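Cuaderno de taller – 13 de febrero de 2021
Tarea: doblar y recoger trapo (serie Bunholm)

Retomo donde lo dejamos. El recuento de demostraciones a mano va por 397, y Mawuli Sarpong insiste en que con 517 ya se puede entrenar algo decente. Yo no lo veo tan claro, pero bueno, me apunto la cifra y seguimos.

Primera parte de la sesión: agarre del trapo desde la mesa. Lo que más me ha costado es no correr. Cuando llevas un rato enseñando el mismo gesto la mano se acelera sola, y luego en la curva de apertura se ve un pico feísimo justo antes de cerrar. Mawuli me ha puesto un metrónomo en el móvil (!) y reconozco que ayuda bastante, aunque acabas con el tic-tac metido en la cabeza hasta la hora de cenar.

Con la microfibra rojiza el problema es otro: si la pillas por el centro se retuerce y queda como un cordón gordo, con un pliegue suelto colgando a un lado. Para limpiar nos da igual, para doblar es un desastre. De momento guardo esas tomas con la etiqueta "retorcido" y no las borro, que igual sirven para enseñar a soltar y volver a coger.
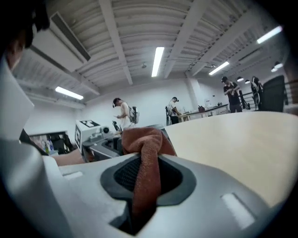
Marcadores y seguimiento

He repasado los registros con Datow y salen 9 tomas con saltos de posición. Casi todas coinciden con giros bruscos de muñeca, así que mañana pruebo a girar más despacio antes de tocar nada del calibrado. Si sigue igual, repetimos la calibración entera – qué pereza, pero toca.

Teleoperación

Probado el mismo gesto por control remoto con el brazo Dierckx. Va, pero se nota el retardo y acabo corrigiendo de más. A mano saco tomas mucho más naturales. Mawuli opina lo contrario, claro, él tiene más horas de mando que yo.

Pendiente

Pasar las tomas buenas a Nuva (quedan 3,303 segundos por revisar).
Decidir si "retorcido" cuenta como fallo o como tarea aparte.
Pedir más trapos antes de marzo, de otro grosor si puede ser.
Devolverle el metrónomo a Mawuli, o comprarme uno.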